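# Duvet cover

A **duvet cover** is a removable fabric case that encloses a duvet and takes the place of a top sheet. It protects the filling from soil and is laundered separately. Covers are closed along one edge by buttons, snaps, ties or a zipper.

## Edge finishes

The simplest cover has a plain sewn seam. Better grades add piping, a narrow strip of folded fabric set into the seam or stitched to the face of the cover. Dark piping on a white ground is common in hotels and in formal bedrooms, where the pillowcases are usually trimmed to match. The line also serves as a guide when the bed is made: if it runs parallel to the mattress edge, the duvet is square. 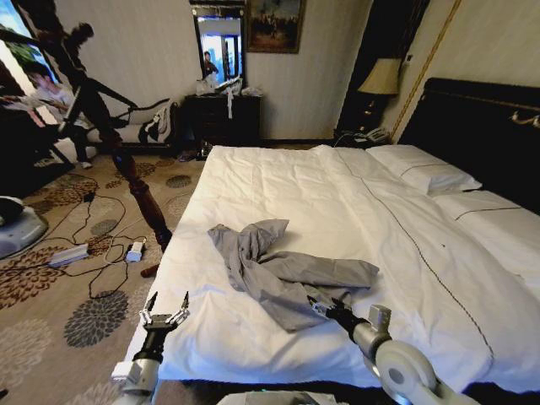 *White duvet and pillows with thin dark piping; a gray long-sleeved garment lies on the bed.*

Piping shrinks at a different rate from the face fabric if the two are not matched. Hagos Gebru, in a handbook for hotel laundries, recommends prewashing both 3 times before cutting. The Drindex grading scale, used by some linen suppliers, runs from 1 to 5 and lowers a cover by one grade for visible puckering along the trim.

## Surface and creasing

A white cover shows folds clearly under side light. Creasing depends on weave, fiber and the way the cover is handled after drying. Garments left on a made bed press shallow marks into the surface, and dyed clothing that is still damp may transfer color. Clothes are therefore sorted and folded on the bed only when dry.

## Use with bed frames

On a bed with a padded headboard, the duvet is normally laid flat up to the pillows. On a four-poster, the corner posts limit how far the cover can hang at the foot, and the corners are either tucked inside the posts or split. The Gebremichael pattern has split foot corners with an opening of 16 inches.

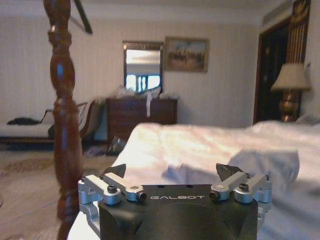
*Rumpled white bedspread beside a turned mahogany bedpost, with a dresser, mirror and gilt-framed painting behind.*

## See also

- Bedspread
- Coverlet
- Pillow sham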